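Wultgate flats to get new kitchens and windows in second phase

February 2022

Work on the second phase of the Wultgate housing refurbishment is to start this spring, after the housing association Boltwood approved the contract last week. The first phase, covering 78 homes on the north side of the estate, was finished in October.
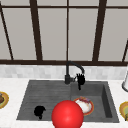

The second phase takes in 80 flats in the three blocks facing the canal. Each will have its windows replaced, its wiring checked and its kitchen refitted. Tenants were asked last year to choose between white and dark brown for the window bars, and more than 1000 forms and comments came back across the whole estate. Dark brown, as in the kitchen shown, was the clear favourite. Bathrooms are not part of this contract and will be dealt with separately.
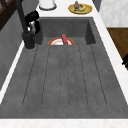 Kitchen fittings will be supplied by Herkis, which also worked on the first phase. Tenants can pick from three worktops and two sinks, and the choice does not affect the rent. One of the sinks is dark grey with a long grooved drainboard leading to a deeper basin — the other is plain steel with a shorter drainer. Anyone who has adapted units at present will be visited before an order is placed.

Windows are to be fitted first, one block at a time. Boltwood says most flats should take two days, and that scaffolding will stay up until the outside painting is done.

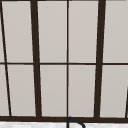 Rents and parking

Rents will not go up as a result of the work. The car park behind Oláh House will be closed to residents for 18 weeks so that materials can be stored there, and temporary permits for Canal Street will be posted to those affected.

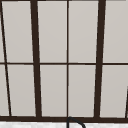
Boltwood is also reviewing how the flats are heated. Surveyors found draughts in many of the older rooms, mostly where the putty had failed. Large windows divided into several panes, with both thick and thin bars, will be kept in the kitchens — the planning conditions for the estate require it. A decision on new boilers is expected later in the year.

Recent news
Canal towpath reopens after repairs
Wultgate library to extend opening hours
Bin collection changes for the north side
Allotment waiting list reopens

Contact us | Copyright Wultgate News | Back to top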